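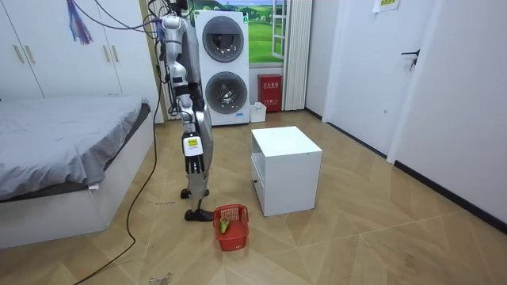 Page last changed: January, rev 26

4.3 Teaching a pick-up by remote control (basket task)

Do 4.1 and 4.2 first. Arms calibrated, gloves paired, or none of this works.

1. Robot standing, both feet flat, arm down at its side. This is the start pose. Every take begins from it.
2. Overhead cables: check slack. Floor cable goes well clear of the feet — walk it by hand before you power the legs.
3. Set the red basket on the floor by the front foot. One item in it. Nightstand stays to the right of the basket, don't push it back to the wall.
4. Open Florkine on the operator PC, pick profile "Arau floor", press Sync. Wait for the tone.
5. Match your own arm to the robot's before you hit Engage. If you're off it will jump to catch up.
6. Record. Slow reach, close fingers, lift, pause, place on the nightstand. Release, arm back down.
7. Save or Discard. Bad grasp = discard, dont trim it.

Note: 47 good takes is the minimum for Kusuma to train on. Around 73 is better if you move the basket between takes.

Note: takes under 3 seconds are droped automaticaly.

CAUTION: Second person on the stop button any time the legs are live. No one between robot and bed.

Lost sync mid-take: see 4.6.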